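The Floor, Again

I have opinions about sweeping, which is a sad thing to find out at 43. My grandmother used a straw broom and a folded newspaper. I own a broom and a long-handled dustpan, and I still end up on my knees with a damp paper towel.

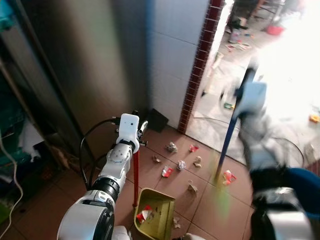
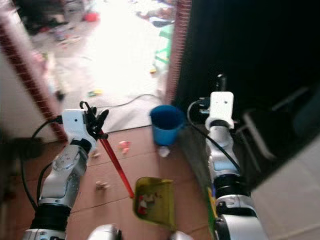
Brown tile is my favorite floor for one reason: it forgives crumbs. It does not forgive paper. Drop one candy wrapper on it and the thing glows like a runway light. Then there are the grout lines, where dust goes to retire.

My friend Jolanta Głowacki swears by starting at the walls and working in toward the middle. I start wherever I'm standing and chase things. Her way takes 3 minutes. Mine takes 40, counting the break for coffee and the part where I look for the broom.

And the line! You know the line, that thin gray stripe left at the lip of the pan. You back up, sweep, back up, sweep, and it follows you to the door. Jolanta says a pan with a rubber edge would fix it. I've been meaning to buy one since October. For now the line goes under the mat.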